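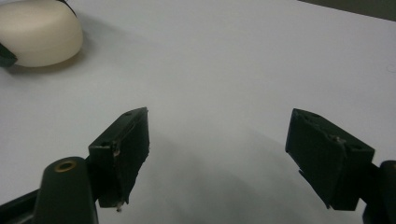
Dividend from a property trust: is part of it my own money coming back?

Posted by Hooman Ghaffari in Property funds and REITs

Hello everyone. I have owned units of a listed property trust, Girndale, for four years. Mostly it owns warehouses and a few small offices. The payment in September was bigger than the usual one, and I was happy until I read the statement. It has one line for "income" and another line for "return of capital". The second line is 18 percent of the whole payment.

My question is whether this is a bad sign. I understand that a trust must pay out most of what it earns, but if it pays more than it earns, then I think it is only giving me back what I paid in. Also I do not know if I should change the purchase price in my own records. My broker, Tekum, shows the same cost as before. I called them on Wednesday and the person on the phone told me to ask a tax adviser, so I am asking here first.

I do not plan to sell. I only want to understand what I am looking at. Thank you for your patience with my long message.

Chih-ming Chien

It is not always bad. Accounting profit for a building includes depreciation, and depreciation is not cash leaving the trust. So a trust can have more cash than profit, and when it pays this cash to you, part of it may be called return of capital. Many healthy trusts do this every year.

What I would check is the cash flow statement. Look for cash from operations, take away what they spend on repairs and on getting new tenants, and compare the result with the total distributions. If the cash covers the payment, I would not worry. If it does not, look at where the difference came from. Sometimes they sold a building, and then the bigger payment is a one-time thing. Sometimes they borrowed, and I like that much less.

For your records: in many countries the return of capital part lowers your cost, so you pay the tax later, when you sell. The rules depend on where you live — please check the yearly tax statement from the trust itself before you change anything. Brokers often update the cost only after the year ends, so the number you see now may be old.

Mazandarani

Sell it. I had one that did this and the payment was cut after 2 quarters.

Cakis

I would not sell only for this. Look at the debt and when the loans must be renewed, this matters more now than the label on the payment. Mine paid up to 5 percent as return of capital in some years and the price did nothing special.

Chih-ming is right about the cost. I keep a simple sheet with the date, the total payment and the capital part, and I correct it when the tax statement arrives.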